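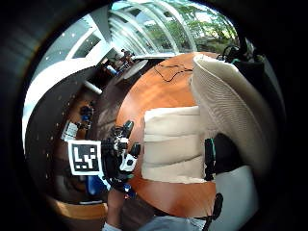 Gloved left hand with tracking marker, folded fabric on a round table.

Careers > Open Calls > Manipulation Hardware
Posted in December by Hiwot Jemal, Lirnier

Call for participants: comparison of hand-worn and hand-held capture devices on cloth tasks

Lirnier is recruiting 24 adult participants for a paid study of input devices for robot training. The study compares two devices on the same set of folding and stacking tasks. The first is the Wondano glove kit, worn on both hands. The second is the Zanik hand-held gripper, a two-finger tool with a wide-angle camera on the body. Recordings from both will be used to train one controller, Tully, and the resulting policies will be scored on the same arm.

No experience with robots is required. Participants must be able to fold a shirt, a towel and a bag without instruction.

Tasks and sessions

Each participant attends two sessions, one per device. The order is assigned by us and cannot be changed. A session lasts three hours, including fitting, calibration and breaks. Sessions start at 9:00 a.m. or 1:30 p.m.

All tasks are done at a table. Items are taken one at a time, flattened, folded to a printed pattern and placed on a stack. Speed is not scored. Dropped or misfolded items should be left as they are and the next one started.
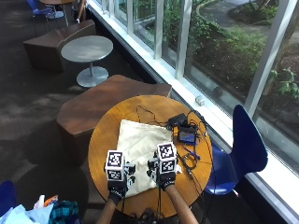 Marker visibility is the main thing we need participants to manage with the glove kit. The fixed camera tracks each hand by its markers, and a trial is discarded if either hand is lost for more than two seconds. The markers are printed on a white cube on the back of each glove, and turning the palm up hides most of it. Participants are asked to keep the backs of their hands toward the camera while smoothing and to turn at the wrist only when the fold requires it. Cables must be kept clear of the cloth. Ten minutes of practice are given before recording starts.

The gripper sessions follow the same task list with one tool in the dominant hand. The other hand may steady the cloth but may not lift it. Grip force is set by the trigger and logged at 60 samples per second. After each block, participants complete a short form on effort and wrist discomfort. 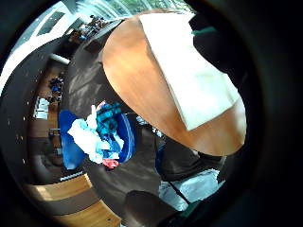

Requirements

Age 18 or over. Glove size S to L; we cannot fit XL at present. No current injury to the hand, wrist or shoulder. Short sleeves, no rings or watches. Left-handed applicants are welcome and should say so when applying.

Payment and data

Payment is $795 for both sessions, made after the second. A participant who withdraws after the first is paid half. The recordings may show hands, forearms and clothing. Faces are blurred before storage. Files are kept under a participant number, and names are held separately by the study office.

To apply

Send your name, glove size, dominant hand and available start times to Charito Galang, Study Office, Lirnier, Room 856. Technical questions about either device go to Ingvild Eide. Applications close when all places are filled.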